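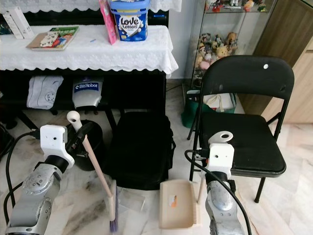
Home » Reviews » Cleaning » Brooms & Dustpans

Carent broom and dustpan set, two months on a marble floor

Filed under: Floor care, Small stuff that works

Quick one today, I have 20 minutes before I need to be out the door.

Bought the Carent set in the purple. Light wood handle with a white knob on the end, purple bristles, and the beige dustpan with teeth along one edge. Got it for the piano room, marble floor, white with grey veins, looks lovely and shows every single crumb. Old broom was a Verkard and it just pushed dust from one side to the other.

The broom

Soft bristles, softer than I expected. On marble that is what you want. Fine dust comes along in a line and stays in the line, doesn't puff up ahead of you. Pet hair, fine. Sand from shoes, fine but go slow. Wet stuff, no — the bristles clump and then you're rinsing them in the tub for ages.

Handle is a good length for me (I'm 5'6"). My husband says too short. The knob at the top is nice in the palm, no splinters, no hang hole though. I'd like a hang hole. It lives leaning in a corner and falls over maybe once a week, loud on stone.

Head is narrow enough to get around chair legs. We have a black folding chair with those thin legs that splay out, and the old broom always got stuck on them. This one goes between. Also goes in behind the round bin with out moving it, so I sweep there now, which I did not before.

The dustpan

Teeth are the best part. Run the bristles over the comb edge and the fluff drops off. Took me a week to get in the habit.

The lip is the weak part. Stiff plastic, doesn't sit totally flat, so you always get that thin last line of dust. Two or three passes and a damp paper towel. The Ng one my sister has does this better with a rubber strip, but no teeth on hers, and the bristles shed.

Sticker on mine would not come off. Left it.

Around the piano

Reason I wanted a soft broom in the first place. Black piano, lace cloth on top, stuff piled on the lace, more stuff on the shelf below. Any broom that throws dust up and I'm wiping black lacquer all evening. With this one it's noticably better. Still dust the figurine cabinet every week, glass hides nothing.

Pick up plastic wrap and big stuff by hand first, it just skates along in front of the bristles.

Would I buy again? Yes for the broom. Dustpan is ok — if Plalmont sold theirs separately I'd pair the two. 4 out of 5.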